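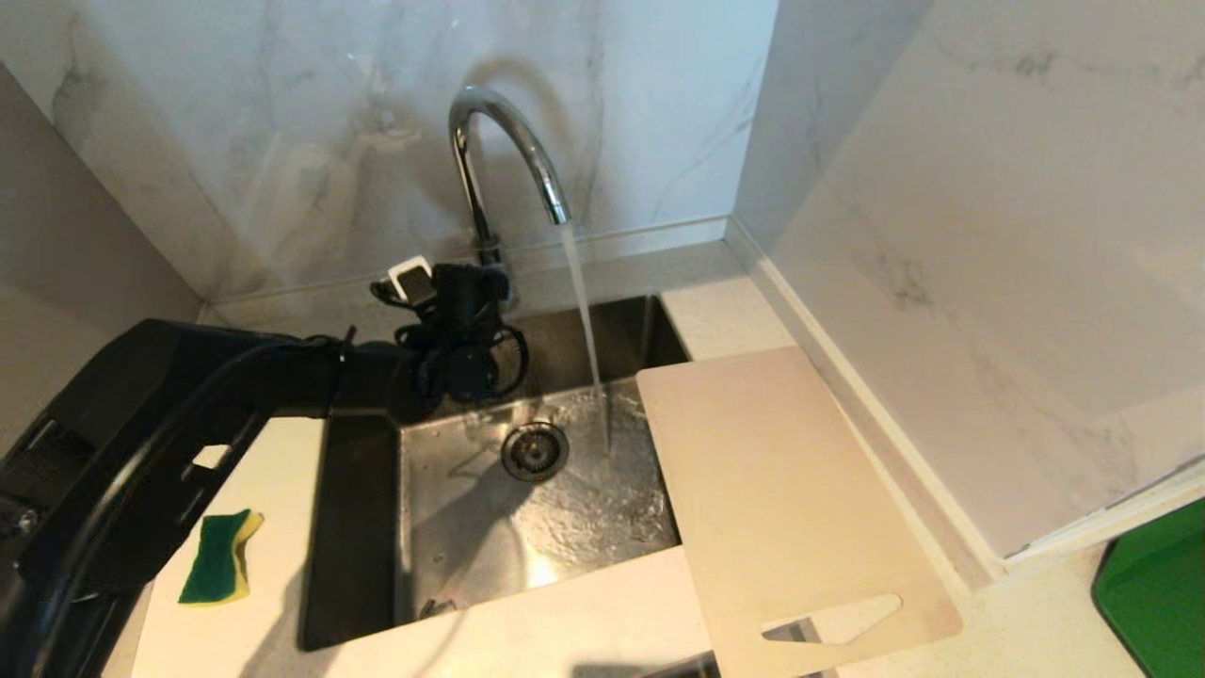
4. Fitting and changing the filter cartridge

These steps apply to the Flerkell under-sink filter when it is fitted to the cold supply of a kitchen tap. For the worktop jug, see section 7.

Caution: cold water only. Do not connect the unit to a hot supply or to a boiler feed.

Before you start

Clear the cupboard under the sink and put a towel down. You will need a washing-up bowl, a dry cloth and the cartridge key supplied in the box. Keep small parts away from the waste.

4.1 Removing the old cartridge

1. Turn off the isolating valve on the cold pipe. The slot in the screw should sit across the pipe.
2. Open the tap and leave it open until the water stops.
3. Place the bowl under the housing.
4. Fit the key over the housing and turn it anticlockwise. Do not use a pipe wrench.
5. Lower the housing, pour away the water inside and lift out the cartridge.

Note: the housing holds nearly 400 ml and is heavier than it looks when full.

6. Wipe the inside of the housing with a clean cloth. Do not use bleach or scouring powder. Clean any chopping boards or worktops that have been dripped on before preparing food.

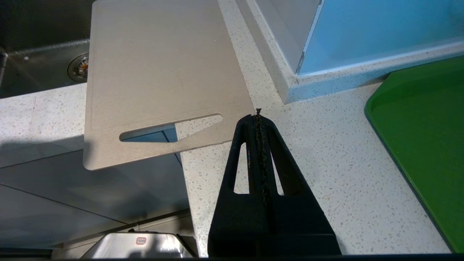 4.2 Fitting the new cartridge

1. Wash your hands and take the wrapping off the cartridge. Hold it by the end caps.
2. Check that the rubber ring is flat in its groove. Replace it if it is nicked or stretched.
3. Stand the cartridge in the housing with the arrow pointing up.
4. Screw the housing on by hand, then give it a quarter turn with the key.
5. Open the isolating valve slowly and look for drips at both joints.
6. Run the cold tap for 2 minutes. Cloudy water at this stage is trapped air and will clear.

Caution: if the housing still drips after tightening, close the valve and go back to step 2. Overtightening can crack the thread.

4.3 Resetting the reminder

Hold the button on the bracket until the light turns green. The spare ring is part 199.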